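Home | Reviews | Kitchen | Cleaning | Gadgets | About

We use cookies to make this site work better. Accept | Manage settings

Can the Flaltar arm do your tidying yet?

I had the Flaltar at home for most of December, and I really wanted to love it!

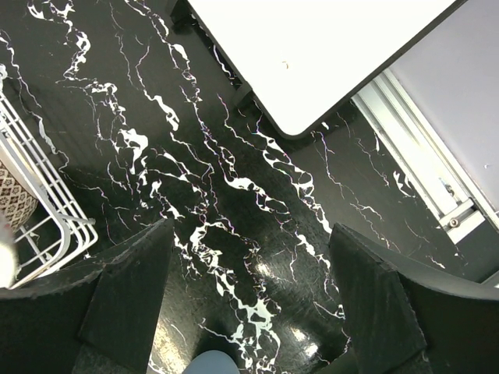
Tidying up is the job I'd most happily hand over (ironing comes second), so that's where I started. Soft things went well - a cushion, a tea towel, even my slippers. Shiny floors were another matter. It kept dithering over reflections, and one sock took 2 goes. My friend Lena Laskowska tried it in her workshop and says it sorts offcuts nicely, but slowly.

Hire is 119 a month, plus a 500 deposit. I'd pay 100 if it could do the stairs. For now I've sent it back and I'm picking up my own socks.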